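Veludum House Residents' Group
Minutes of the November meeting
Held in the ground floor common room, 7.15 pm

Present: Syafiqah Majimbun (chair), Tuncay Polat (minutes), residents of flats 1, 3, 4, 7, 8 and 11
Apologies: flats 2 and 9

1. Minutes of the last meeting

Agreed, with one change. Item 4 should say that the shelf brackets were ordered from Dradard, and that the quote from Araújo was turned down.

2. Matters arising

The kitchen tap has been repaired. The invoice has not come yet. TP to ask for it.

The old noticeboard is still in the hallway. Flat 7 would like it for their allotment shed and will move it before the next meeting. No objections.

The key to the meter cupboard is back on its hook. Flat 4 asked that it stay there. SM will have a spare cut anyway.

3. Common room cupboards

The tall cupboard by the window was cleared in October. Most of what came out was paper cups, extension leads and odd crockery. The leads have been tested and two failed. These have been thrown away.

There was a long discussion about whether the crockery should match. Flat 3 felt that it should, as the room is used for birthdays and it looks poor on the table. Flat 11 said plates get broken and there is little point in buying a set. Agreed to keep what we have and to look again in the spring.

The new shelf is to be 600 mm deep so that the serving trays go in flat. TP pointed out that the cupboard door will not shut on a shelf of that depth unless the inner rail comes off. Flat 8 has offered to take the rail off and fill the holes.

Action: Flat 8, rail. TP, shelf.

4. Laundry room

The drying rack is staying up for days at a time. SM will put up a sheet asking people to take their things down the same evening. Flat 1 asked for the wording to be friendly — the last notice upset someone.

The bin for lint is too small and a larger one with a lid will be bought out of petty cash.

Action: SM, notice. Flat 1, bin.

5. Spending

There is roughly £300 left for the common room this year. The shelf and brackets come out of that. Flat 4 asked whether the Vatis floor covering could still be afforded. It cannot this year. SM will keep the sample in the drawer with the tape measure.

6. Fittings and spare parts

TP has started a list of fittings in the shared rooms so that replacements can be found without taking things apart first. So far it covers the cupboard hinges, the window catches and the light switches. Each entry gives the room, what the part looks like and any size we have.

The slotted plate was raised by flat 3. It is the wide white rectangle on the curved white surface, with a short slot in each half and faint lines above and below each slot. Flat 3 took it for two separate tabs side by side. TP thought it was one piece. Until this is settled it goes on the list as "white plate, two slots", with the size left blank.

Flat 8 asked that no one lever at it with a screwdriver. Agreed. The folder of instruction leaflets may help and SM has that at home.

Action: SM to look through the leaflets. TP to measure the plate and the slots. 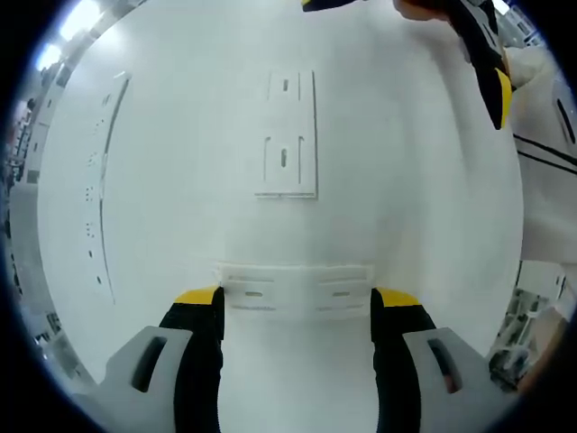 7. Booking the common room

The booking sheet has run out. Flat 11 will print new ones with a column for the time the room was left. Children's parties are to finish by 6 pm, as before. Flat 1 asked if the room could be booked for a whole weekend. Not normally, but SM can agree it if asked a month ahead.

Those booking the room are reminded to wipe the tables and put the chairs back against the long wall.

8. Any other business

Flat 7 has found a child's red glove on the stairs. It is on the radiator shelf.

Flat 4 asked for the hallway light to stay on longer. TP to find out whether the timer can be changed.

The meeting closed at 8.40 pm. Next meeting in January, same room. Items for the agenda to SM, please.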